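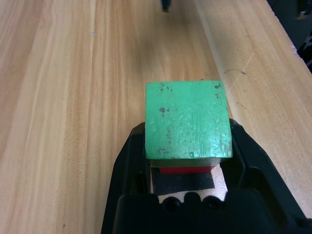 Lutfa Talukder wrote:

> I have the same kind of set, painted wooden cubes, and the green ones are always the first to chip. Mine have dark spots all over the top faces. Did you sand before repainting or just go over the old coat? Also, is it worth doing the reds at the same time? Mine still look fine.
>
> Lutfa

I sanded, but only lightly. 220 grit by hand, enough to take the edges off the chips so they don't show as little craters under the new coat. If a spot is dirt, a damp cloth gets most of it off. If it's a spot where the paint is gone, you have to fill or live with it. The green on top of the red in my picture hasn't been touched yet, so you can see what I started from.

Leave the reds alone if they look fine. I did the whole Mollard set two years ago, 191 blocks, and the ones that didn't need it came out worse. Two coats on every face adds up, and the blocks stopped matching the slots in the tray. I had to take 23 of them back down again.

For paint I used the Sonden water-based enamel. The green is a bit brighter than the old one. Akanda has a closer match but it stayed tacky on me for 3 days and the blocks stuck together when stacked. Maybe I had an old can.

Let them cure a full week before you stack anything. Stand them on a rack and turn them every so often, or the bottom face will pick up lines.

If anyone on the list has leftover Hiveck green, the older kind in the flat tin, I would buy it. I only need enough for the small cubes.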